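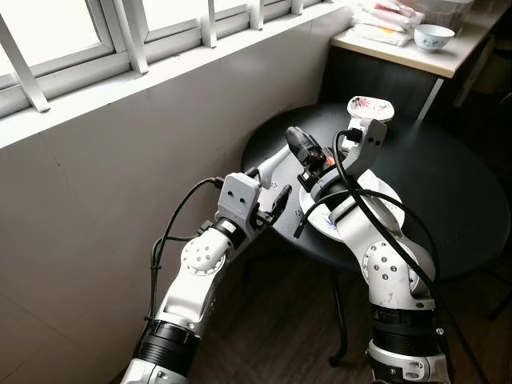 Fig. 1. Two arms over a round table, with a large plate and a small decorated dish.

Week 9 notes: Restrictive covenants, or "can my old boss stop me working?"

Notes updated 2022-09-16. If you printed the earlier set, bin it, I had the Treltine dates wrong.

Okay, so last week we finished off notice periods and I promised we'd get to the fun stuff. A restrictive covenant (some of you will see it called a restraint of trade clause, same animal) is a promise in an employment contract that limits what you do once you've left. You'll mostly meet three kinds: non-compete, non-solicit of clients, and non-poaching of staff. People mix the first two up in every single exam, so please slow down when you read the clause!

The starting point at common law is that these clauses are void. I say this every year and every year half the room writes the opposite. The employer has to show it's protecting a legitimate interest, and that the clause goes no further than reasonably necessary. Wanting less competition doesn't count. Client connections and confidential information usually can.

Our running problem is Treltine and Memar. Csenge Borbély worked in sales at Treltine, looking after 23 client accounts out of a total of 1002. Her contract says she can't work for "any competing business" anywhere in the country for 12 months. She resigns in January and joins Memar, a smaller rival, and Treltine's lawyers write to her inside a week. What would you tell her?

Start with the interest. She knew her own clients well, fine. But did she know the other 979? Then look at area (whole country, when all her clients were in one city) and length. Then what she was paid and how senior she was, and whether she had any real chance to bargain over the clause. I'd want to see her original offer letter as well, and so should you.

A word on cascading clauses. You know the ones: "12 months, or if that is unenforceable, 6 months, or if that is unenforceable..." Some courts will put up with them and some find them too uncertain. Don't just say "the court will pick the reasonable one" and move on. Severance means crossing words out, and a judge isn't there to write the employer a better contract.

Pongsak Nilsuwan's tutorial group had a good argument going over whether garden leave should be knocked off the restraint period. Have a think about it before class. If Csenge spends 90 days at home on full pay, has Treltine already had some of its protection?

Reading: chapter 6, up to page 179. Skip the bit on franchises.

For tutorial: draft a non-solicit clause Treltine could have used instead. One paragraph, plain words, and define "client" please. Bring two copies, we'll be swapping.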